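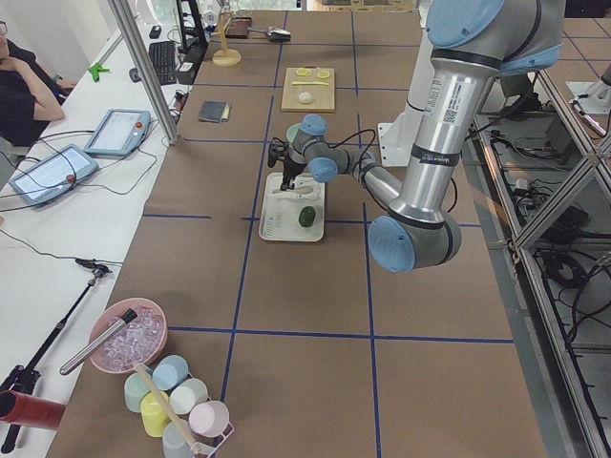

Virthorpe at ten to six in the morning. Rain. Fish smell off the harbour, bread smell off the hill, and somewhere between the two the market setting up under its tin roof, same as it has twice a week for longer than the council has kept records.

I came for the pickles. Everyone comes for the pickles. A small northern town with a bad bus service and a pickle habit, and if you ask why you get a different answer at every stall. Sailors. Scurvy. A Baltic cook who married in. One woman told me it was the water and would not be moved on it.

There are 24 stalls at the moment, down from a good many more. Of those most sell something in a jar. Beetroot, onions, gherkins, green tomatoes in November when they've given up on going red. A thing called Virthorpe yellow, which is cabbage and mustard and far too much turmeric, and which I ate with a plastic fork standing up and then went back for more.

Prices: low. Two pounds for the small yellow. Bring the jar back and there's money off, though how much seems to depend on who's serving.

The trouble, if it is trouble, is the Skonen site. Skonen make shelf pickles, supermarket stuff, and they took over the old net works out on the ring road a few years back. Fifty-odd jobs, 52 to be exact, in a town that needed every one. Half the stallholders have a son or a cousin in there. So people grumble quietly. They say the gherkins are soft. They say it's all vinegar and no time, and then they look over their shoulder in case the cousin is listening.

Time is the whole argument, really. The market lot do it in brine. Salt, water, a crock, a plate on top, a stone on the plate. Weeks of it. You skim the top, you taste, you leave it alone again. Vinegar gets you there overnight and there's nothing wrong with that, my own mother did it, but the flavour sits on the outside somehow. A brined gherkin is sour all the way thorugh.

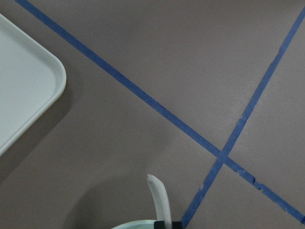

Salt, then. I asked everybody for amounts and was mostly told to go by taste. One stallholder wrote hers on the back of a receipt: 2 tablespoons to the litre, coarse, never the table stuff, and a vine leaf if you know someone with a vine. Oak will do. Blackcurrant better. She keeps hers in the outhouse next to the mower and says anywhere cool and dull is fine.

Lunch at Odera, the café by the slipway. Go. Herring on rye, yellow on the side, tea you could stand a spoon in. They buy from four stalls in rotation so as not to start a war. The soup with pickle juice in it sounds horrible. Had two bowls.

And then the festival, which was rained off twice and finally happened. 1,055 tickets sold, a record, for a town hall that gets stuffy with a third of that. Judging in the side room, doors shut, blind tasting, numbered saucers. The winner in the onions came from a first-timer. The gherkin cup stayed where it usually stays. Badix, the brass band, played throughout and I'm not sure anyone had asked them too.

I missed the last bus, obviously. Sat in the shelter with three jars in a carrier bag and brine running down my sleeve, eating onions with my fingers.

Market mornings from seven, but be there earlier. Parking behind the chapel. Take cash.

Shares 24 | Comments 4

saltydog_h
Blackcurrant leaves all the way. Never had a soft one since I started using them.

Marshlander
Nice piece but the yellow is NOT mostly turmeric, whoever sold you that was having you on. Proper one has celery seed.

penny.t
My husband works at Skonen and we still buy from the market, make of that what you will

oldnetworks
Does Odera still shut over winter? Drove out last year for nothing.

Contact us | Advertise | Copyright 2022, all rights reserved | Back to top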